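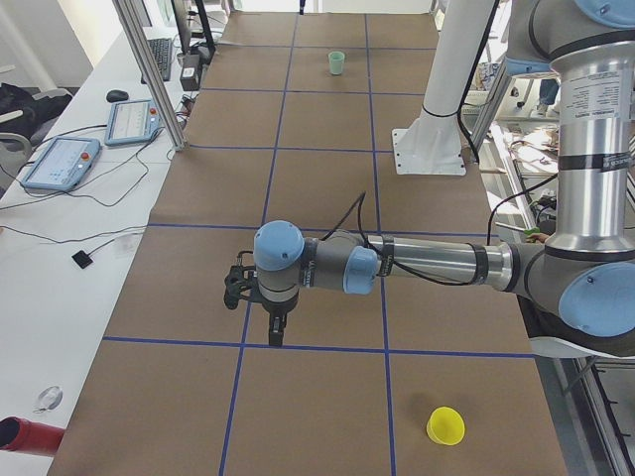

# Painting a checked pattern on an old wood floor: how to keep the squares square?

**Intan Raju**, posted in Floors and Walls

Good evening to everybody. I moved last June to a small row house in Bramport, and the hallway has an old wood floor which was painted many times before me, the last time in a dark brown color. I would like to paint a checked pattern on it, cream and gray-green, with the squares standing straight (I do not want diamonds). The hallway is 19 feet long and a little less than eight feet wide where the stairs begin, and then it becomes more narrow toward the kitchen.

I made a first trial in the closet under the stairs, where no guest will ever look. I started from the left wall, I measured every square from the one before, and I put painter's tape along the pencil. After the fifth row I could see with my own eyes that the rows were leaning. At the back of the closet the difference was almost one inch. Also the paint went under the tape in many places and the edge looks like small teeth.

So I have two problems, and maybe a third one:

- How do I draw the grid so that it does not lean?
- How do I stop the paint from going under the tape?
- Is it necessary to sand everything to the bare wood? My neighbor says yes and my brother says no, and both of them are very sure.

I already bought the paint. It is a floor paint from Baudry, water based, in both colors. I have a long ruler, a pencil, a chalk line which I never used, and plenty of patience but not so strong knees. Thank you in advance for your help.

---

**Rocío Benítez**

Hello Intan. I painted the floor of my kitchen in this manner and later the landing, and the first one I had to do two times, so I know very well your small teeth.

The leaning comes from two things together. The first is that you trusted the wall. In an old house the walls are almost never parallel, and if you start from one of them, you copy its error on the whole floor. The second is that you measured every square from the one before. If your pencil is wrong by the thickness of a line, this small error is added again with each square.

### Drawing the grid

1. Find the middle of the hallway at the front door and the middle at the kitchen end, and snap a chalk line between them. Stand at the door and look. If the line appears crooked compared to the walls, move the far end a little until your eyes are in peace. The eye is more important than the number in this step.
2. Near the middle of this line, draw a second one that crosses it at a right angle. Check it with the three-four-five rule: three feet on one line, four feet on the other, and the diagonal between them must be five feet exactly.
3. From the crossing point, mark all the distances along the line with the tape measure lying still. Do not lift it between the marks. For 12-inch squares you mark at 12, 24, 36 and so on, always from the same zero.
4. Do the same on lines parallel to the first one, close to each wall, and connect the marks.
5. Accept that the squares at the walls will be cut. It is better to have a cut piece on both sides than a full one on the left and a thin slice on the right.

Use blue chalk and not the red one. The red chalk stays in the wood and comes up through light paint, even after two coats. I had a pink line in my kitchen during a whole winter.

If you are not sure about the size of the squares, make a trial with paper before you draw anything. I taped a piece of wrapping paper on my table, made the grid there in a smaller scale, and looked at it for several days while I drank my coffee. I had wanted squares of eight inches and on the paper I understood that this would be too busy for a narrow room. For your hallway I would go bigger than you think.

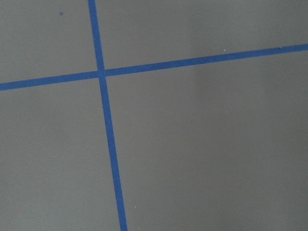 ### Before the second color

Paint the whole floor first in the cream, two coats, and wait. On the can they write that it is dry in a few hours, and this is true for walking with socks, but not for tape. Wait at least three days. I waited one night and the tape took the cream away with it in long strips.

Then put the tape on the *outside* of the squares that will be gray-green. Here people make mistakes, me also. The tape covers a part of the neighbor square, so two squares that touch at the corner cannot be taped correctly at the same moment. Paint every second row, let it dry, and then do the rest. Put a small cross of chalk in each square that receives color, otherwise after one hour on the knees you will not remember which is which.

For the teeth there is one trick which really works. After you press the tape down (I use an old plastic card), paint the edge of the tape with a thin layer of the *cream*, the same color that is under it. If something goes below the tape, it is cream on cream and you will never see it. When it is dry, paint the gray-green. Pull the tape while this last coat is still a little soft, slowly, folded back on itself and not straight up.

About the sanding: no, you do not need the bare wood if the old paint is holding well. But an old house with many layers can have lead paint below, so please buy a test before you sand even one corner. If it is positive, do not dry sand at all and ask for advice from somebody with the license.

---

**bulel_downstairs**

Just use the vinyl sheet with squares already printed. My cousin has it in the hallway, it was one afternoon and finished. Painting a floor is too much work in my opinion and the cat will walk on it.

---

**Intan Raju**

Thank you, Rocío, this is more than I hoped for. The idea with the same zero is so simple that I feel a little ashamed. I will buy the lead test first. To bulel_downstairs: I have no cat, but thank you also.

One more thing I would like to ask. Where the hallway becomes narrow, should the grid follow the narrow part, or should I continue the same lines as if nothing happened?

---

**Plusimum40**

Continue the same lines. I work with tile, not paint, but for the layout there is no difference. If you begin a new grid in the narrow part, you will see the joint every time you come out of the kitchen.

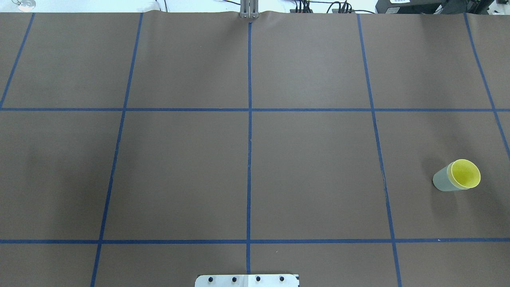 Two more small remarks from my side. Look at which squares will fall in front of the front door, where you stand when you come in. If there is a sliver of three fingers along the threshold, shift the whole grid forward by half a square, even when it is then not centered along the length. People notice the threshold much more than the far end, which usually has a mat or some shoes on it.

And for the knees – buy the thick foam pad that gardeners use, not the knee pads with hard shells. The hard ones leave marks in fresh paint. Start at the kitchen end and work toward the door that you can leave by. I know a man who did the opposite and had to spend the evening in his own pantry.

For the clear coat I would wait 7 days after the last color, longer if the weather is humid. Check that it is water based like your paint. The oil ones turn yellow, and on the cream squares you will see it after the first summer.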